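Iltmont Film Society
Minutes of the Programming Meeting, January

The meeting was called to order at 7 p.m. with Zoi Gavalas in the chair. The minutes of the previous meeting were approved as read.

1. Spring season. Members agreed to open with "Brurkstead" at the Lakmont Theater. The lead actress has declined to attend. An invitation will go to the director.

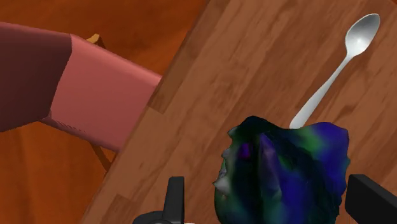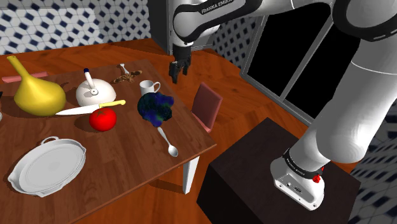
Computer-rendered views, wooden tabletop in both.

2. Attendance. The fall season drew 1066 admissions. The Ambrosio retrospective accounted for 485.

3. Budget. A print rental allowance of $2000 was approved, 20 in favor, none opposed.

The meeting adjourned at 8:40 p.m.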